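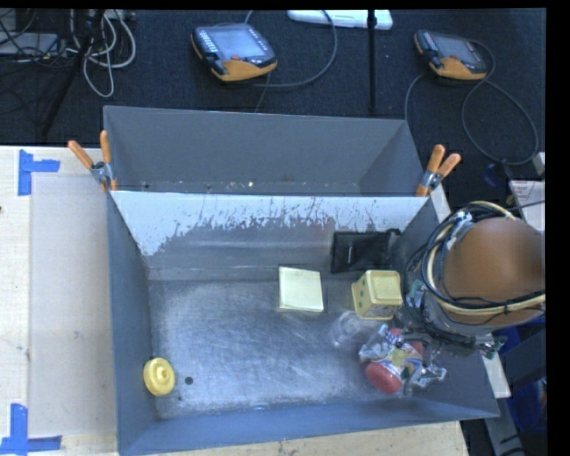 R. Hegedűs
Robot cell lead, Stuvell, Drallstead

Last updated: February

I rewrote our bin picking rules this month. The old sheet had grown to 20 items and people had stopped reading it. The new one has 8, and it hangs next to the cell door. I'm putting the ones that caused the most discussion on this blog in case another small lab can use them.

Clamp the bins. Ours are gray, with metal floors, and they sit one behind the other with a spring clamp at each corner where they meet. If a bin slides even a little, the Tovach planner is working from a wall position that's no longer true. Check the clamps by hand before every session. Looking at them doesn't count.

Tape the table. We use blue tape on the wood. If you lift the bins out for any reason, put them back, check them against the tape, and run the wall check again before you start. Replace the tape when it starts to curl.

Mix the objects on purpose. A good load has something flat, something soft, something rigid and something clear. A pad of sticky notes, a black pouch and a crinkly printed package make a fair start. Clear plastic stays in the mix even though everyone complains about it. A clear cup on a scuffed metal floor is hard for me to see too, and customers will have clear plastic in their bins.

Leave objects against the walls if that's where they land. The old sheet let the operator nudge things toward the middle "to save time," and every success rate we got that way was too high. If an object can't be reached, log it as unreachable and move on.

Brush out the bins at the end of the day. Specks collect near the shared rim. I don't stop a run for them, but the next person should start with a clean floor.

Keep cables clear of the joints. Before the first move of a session, jog the arm slowly through its full working range and watch the bundle the whole way.

Pendants. Know which pendant you're holding before you press anything. Hands stay out of the bin unless the arm is stopped, and the person reaching in has the pendant. We had an argument over whether 2 people could share this job. They can't.

The last change is the log. Run 205 had no object list, so we threw the results out. Write the list first, then start the run.

I still don't have a good rule for worn bin walls. The white band on our front bin is scratched and flaking at the lower edge, and I'd like to know when other labs decide to replace one.

This site uses cookies to remember your reading settings. Accept or manage cookies.

Contact | © Hegedűs | Back to top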